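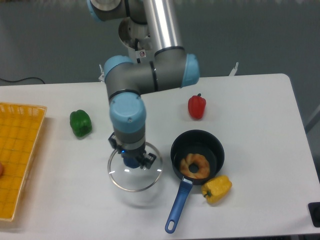
4. Recording the lid task

This section is for club members who already finished Section 3 (power on, emergency stop, home position). If you did not do Section 3 together with an instructor, please stop and do it first. At least 2 people must be at the station during the whole session: one guides the arm, and the other keeps a hand near the stop button and writes the log.

The lid task is the first task of the August demonstration at Cellwood. The arm takes the glass lid by its knob, brings it over the pan and lowers it until it lies on the rim. The pepper tasks in Section 5 use the same table layout, so please do not put the peppers away between the tasks.

4.1 Preparing the table

1. Wipe the table with the dry cloth only. The spray leaves a film and the pan begins to slide.

2. Put the pan to the right of the gripper, with the handle toward the front edge of the table. The bread ring goes inside the pan, flat on the bottom.

3. Put the yellow pepper close to the pan, lying on its side, stem toward the handle. The red pepper stands at the back, behind the pan. The green one goes on the left side of the table.

4. Put the yellow basket at the left edge. It must be outside the path of the forearm.

5. Lay the lid on the table under the gripper, knob up.

Note: Small differences in the layout from one run to the next are allowed and even wanted. Do not measure the positions with a ruler. Last year's team did this, and their program worked only when every object was at the same place.

Caution: The lid is glass. Before each session, check the rim and the knob with your fingers. If the knob turns freely, tighten the screw under it before you continue.

4.2 Gripping the lid

1. In Revby, open the project "Lid" and choose your team name.

2. Set the speed to 20 percent. New members are not permitted to go higher.

3. Move the gripper above the knob with the fingers open. Look from the front and then from the side. The knob must be in the middle between the fingers.

4. Lower the gripper slowly until the fingers are beside the knob, but do not touch the glass with the finger tips.

5. Close the fingers and wait for the message "Grip OK".

6. Raise the lid by a small distance only, and hold it there while your partner counts to five. 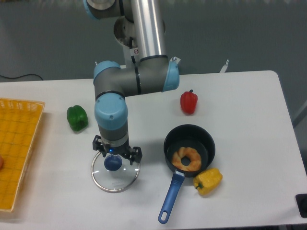

7. If the lid stays level, press Save Point. If it tilts, lower it to the table again, open the fingers and repeat from step 3. Do not correct the lid by hand while the fingers are closed.

Caution: Never put your hand between the lid and the table, also not when the arm is standing still.

4.3 Moving to the pan

1. Raise the lid until it is clearly higher than the rim of the pan.

2. Move to the right. Watch the elbow also, not only the gripper. Beginners often forget it.

3. Lower the lid in short steps. When it touches the rim, stop and open the fingers.

4. Go straight up, then return to the home position and press End Run.

A complete run is normally saved in less than one minute. Each team needs 21 good runs before it may start with Section 5. A run where the lid was put down crooked is not a good run, but please keep the file and mark it with "C" in the log.

4.4 Error messages

Error 156: The fingers closed, but did not find an object. Open them and repeat from 4.2, step 3.

"Demus not connected": The recording program was started before the arm. Close both programs, then start Revby first and Demus second.

For all other messages, write down the text and ask Leonie Thaler before you restart.

Last change to this section: Jul 8, 2019. Step 6 in 4.2 is new.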